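Give the Composer a Seat Up Front

October 2023

Print | E-mail

I sat through the end credits of Loltitz twice last weekend, just to find out who wrote that gorgeous cello theme. The name went by in a blink, five screens after the drivers! Come on. I'd forgotten half the plot by Monday, but I'm still humming the tune - my neighbors can confirm.
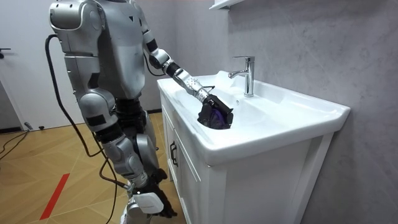

A silver robot at a bathroom sink.

Studios will happily spend 300 words of a press kit on the lead's haircut. Put the music up front, next to the director. Biron opens in November, and I'll be watching for it.

Print this article | E-mail to a friend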